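Workshop tips: two-arm sim bench, the software side

Collected from the notes pinned up at Bistudbridge, plus whatever people shouted across the room on Wednesday. In no order. Add your own at the bottom.

Start with fewer objects than you want. Two is plenty. If the planner can't sort out a red disc and a blue one it won't sort out a kitchen drawer.

Fix your seed. Write it down. Ours is 1112 and has been since July. If you change it say so in the run notes, Drahomíra lost a whole afternoon to that.

Park both arms high before each reset. Grippers up, clear of the table, then spawn the objects. Spawn first and sooner or later a disc appears inside a finger and the physics throws it at the wall.

Drop objects from 5 mm, not from zero. Spawning flush with the tabletop makes them jitter. Let it settle for 15 steps before you read any poses.

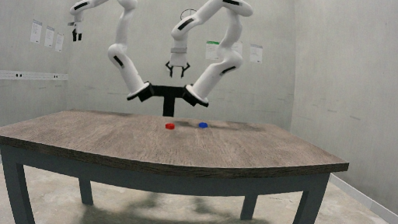 Collision shapes: use simple ones for the table. A box for the top, boxes for the legs. The pretty mesh is for the renderer only. Gremik will happily load the full mesh for both if you leave the field blank, and then you wonder why planning takes so long.

Don't forget the stand. Everyone puts the table in the collision list and forgets the crossbar and post between the arms. Elbows go straight through it in sim, lovely smooth path, useless.

Pick which arm goes first by distance, then stick with it for the whole run. Letting the planner re-decide every tick gives you dithering. Kauko's fix was a small penalty for switching, works well enough.

Colour thresholds: do them in HSV. Red wraps round at the ends of the hue range so you need two bands for it. Blue only needs one. Check again after any change to the lights, shadows on the wood will shift your numbers more than you'd think.

Cap planner attempts at 2000 and log the failures to a seperate file. Read that file. Mostly it's the same three poses over and over.

Name your frames properly. left_base, right_base, table. Not frame_a. Fiorella found a frame_a2_new last week and we still dont know what it's for.

Save the scene file before you fiddle with friction. Stukeck has no undo for material settings. Copy, rename, then fiddle.

Units. Metres everywhere, radians everywhere. Convert at the screen if you must have degrees.

Still want: a decent way to replay one failed grasp without re-running the lot. Gerardo has a half-finished script, ask him.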